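Tellavura Help Desk
Break room and pantry requests
Status: Solved (reopened once, see log)
Category: Supplies / Condiments
Location: Mekico building, second floor break room

Original request

Hi! Our ketchup has gone watery and I would love some help. For the past couple of weeks, the first squeeze from any bottle on the condiment shelf has been a splash of thin pinkish water, and only then the real stuff. It has ruined a grilled cheese, a plate of fries and one very nice egg sandwich. Mustard is fine. Mayo is fine. The bottles are all inside their dates, I checked every one. Is it the fridge? The brand? Are we storing them wrong?

Log

9:10 a.m.
Thanks for the details, this is a fun one! A bit of thin liquid on top is normal for ketchup. It separates when it sits still. Before we blame the fridge, can you tell me which way up the bottles are kept, and what the fridge dial is set to?

9:42 a.m.
Mixed. The squeeze bottles stand on their caps in the door. The tall ones stand on their bases on the shelf at the back. The dial goes from 1 to 8 and it was on 8. I have no idea who did that or when.

9:55 a.m.
8 is the coldest setting on the Wurkon fridges and the back shelf gets the worst of it. Please turn it down to 4 and put a thermometer in a glass of water on the middle shelf overnight. Don't throw anything out yet.

Next morning, 8:30 a.m.
Thermometer says 37 F. I also found a bag of spinach frozen solid against the back wall, which I think answers the question about how cold it was before. Spinach is gone, ketchup is still here.

8:48 a.m.
37 is great, leave it there. Now for the ketchup. If it has been partly frozen and thawed, it will weep a lot more than usual. It's fine to eat as long as it smells and looks right, it just needs mixing. Cap closed, turn the bottle over and back slowly, 30 seconds or so, then let it stand upright for a minute before opening. Hard shaking works too but you get air in it and then it spits.

11:20 a.m.
Tried this on all of them. The door bottles are perfect! The tall ones are better but I still get a little water at the top. One of them is also slow to pour, it comes out in a thin string and stops.

11:34 a.m.
Slow pour is nearly always dried ketchup in the cap. Take the cap off, soak it in hot soapy water for 13 minutes (the length of our dish timer, 10 is plenty), push the hole clear with a toothpick, rinse, dry, put back. Wipe the neck of the bottle while the cap is off. Could you also send over a picture of one of the tall ones?

11:51 a.m.
Sure thing. Cap is soaking for the slow one, so I took another.
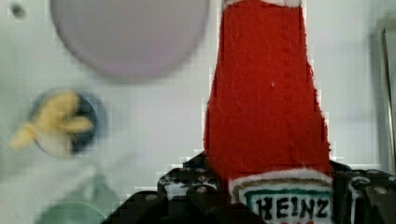 12:15 p.m.
Tall bottles on their bases are always going to show this more than the squeeze kind, because the water collects right up at the neck where you pour. Same ketchup, same fix, you just have to turn it every time. With the Heinz you have there, the neck is narrow enough that a small amount of liquid can look like a lot. I would move the tall ones off the back shelf and into the door with the others. Keep using them up in date order.

2:05 p.m.
Moved! Clean cap is back on the slow one and it pours like new – I had it on leftover meatloaf just to be sure. No water either after the slow turning. Closing this.

Reopened, 8:15 a.m.
Sorry, one more. Somebody put the dial back up to 8 overnight. Can it be locked?

8:26 a.m.
No lock on that model, but the dial knob pulls straight off. Set it to 4, pull the knob, and keep it in the drawer with the Ķēniņš bread knife and the spare filters. We did this on the first floor and the fridge has held steady for 365 days as of this month. I've added a note to the August pantry check so the temperature gets read then too.

8:40 a.m.
Knob is in the drawer. Thank you so much, lunch is good again!

Resolution: fridge set too cold, ketchup separated. Dial to 4, tall bottles moved to door, turn before use, cap cleaned.
Related: Mustard cap cracked; Fridge door seal, first floor; Who orders relish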